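About Tralier

Tralier supplies and fits bathroom vanities for rental apartments, student housing and small hotels. The product range covers ceramic basins, base cabinets, drains, traps and the fittings needed to connect them. Faucets are bought in to the customer's specification. We do not make mirrors, shower trays or lighting.

The company was started by Valtteri Turunen and Nneka Yusuf, who had worked together on apartment refits and kept replacing the same part: the cabinet under the sink. In most cases the basin was sound. The board below it had swollen along the top edge, where water ran over the rim and under the seal. The first Tralier cabinet was drawn to fix that one fault. It has a raised lip behind the seal line and a top edge coated on all faces before assembly. Both details are still in the current models.

Products

The main line is Plultia, a white ceramic basin with a matching white cabinet. The basin is supplied with or without an overflow. The Bíró line is narrower and is intended for half baths and rooms where the door swing limits the depth. All cabinets are shipped assembled. Doors can be rehung on either side with a standard screwdriver, and hinges are stocked as spare parts for every model we have sold.

Each basin is inspected under raking light before packing. Pinholes in the glaze, a warped back ledge or an uneven drain seat are grounds for rejection. Basins are then filled to the rim and drained on a level stand. Any basin that retains a pool of water after draining is returned to the kiln supplier.

Surface care and testing

A basin is cleaned far more often than it is repaired, so surface care is treated as part of the design. The test room at our main building has vanities set up for this work. A wiping test consists of wetting the bowl, draining it, and drying the bowl and rim with a cloth. Water left near the drain is recorded, as is any water that has moved onto the back ledge. One full series is 200 wipes per basin.
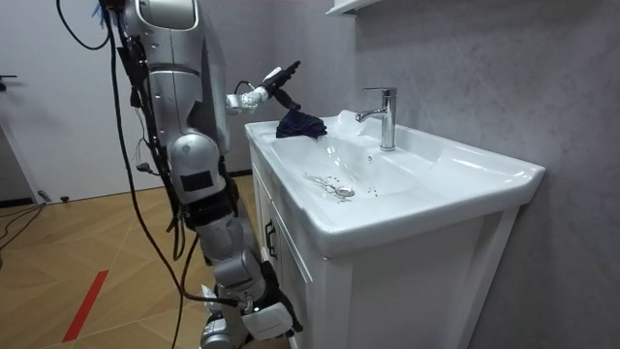 The results go into the care sheet packed with every unit. The current instructions are as follows. Use a soft cloth, damp for cleaning and dry for finishing. Start at the back ledge, work along the rim and finish in the bowl. Dry the drain ring last. Do not use scouring powder on the glaze or acid descaler on chrome. Water should not be left standing at the joint between basin and cabinet for more than 30 minutes. If the sealant has lifted, remove the whole bead and replace it; patching over an old bead traps moisture against the board.

Installation and service

Installation is carried out by our own fitters within the delivery area. Outside it, units are shipped on pallets with a paper template for the wall fixings. A standard replacement requires shutoff valves in working order and a trap that can be reached from the front of the cabinet. The fitter checks the wall for level, sets the cabinet, beds the basin, connects the waste and runs the water for 8 minutes before closing the doors. Sealant must cure overnight before the sink is used.

Property managers may order by unit number through Sameo, our parts and records system. Sameo stores the model, fitting date and sealant type for each room, and prints labels for the inside of the cabinet door. In December the system was extended to cover spare drains and hinges. It now holds records for 139 buildings.

People

Valtteri Turunen, product design
Nneka Yusuf, operations and purchasing
Lawal Effiong, testing and care instructions
Nabila Nair, installation scheduling
Nnamdi Edet, spare parts and Sameo accounts

Visits to the showroom are by appointment. Please bring the room width, the depth from wall to door swing, and the height of the waste outlet above the finished floor. Requests for care sheets of discontinued models should be sent to the spare parts desk with the number printed inside the cabinet door.

Page last revised 2 Jan 2019.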